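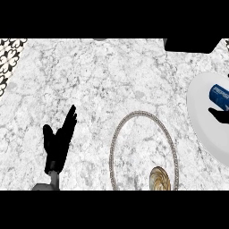

Notebook 2, page 84

August, 11 at night

I write this in the kitchen because Matěj sleeps already and the laptop fan is loud. Today our student team finally had both arms in the simulator at the same time. The task list from Filipa Paiva has the can on the plate as number one and the necklace as number two, and I wanted to begin with the necklace, but she said no, first the can.

So I worked on the can. The right gripper is against the lower side of it, with the point over the plate, and this position I like. The left one I left open above the counter with nothing in it. It must wait for its turn, and waiting was difficult to program, more than I expected.

The necklace worries me. The chain is silver and the stone is almost the same color, so even I must search for it on the screen. The gold pendant is easy. Matěj Matoušek wants us to look only for the pendant and forget the chain. Maybe he is right, but I don't want to tell him yet.

We have 600 runs to give to Mr. Hrubý before the end of the month, and until now we have 200. Every run is saved on the old Calia computer in the club room, and it became full again this afternoon. I deleted my own music from it, 300 files — a small pain.

Filipa asked me also to write the English text for our Mukemell page. I wrote four sentences and erased three. The word "gripper" I had to look up, and I still say it wrong.

Tomorrow I must bring the long cable and return the key to Filipa. Also buy bread.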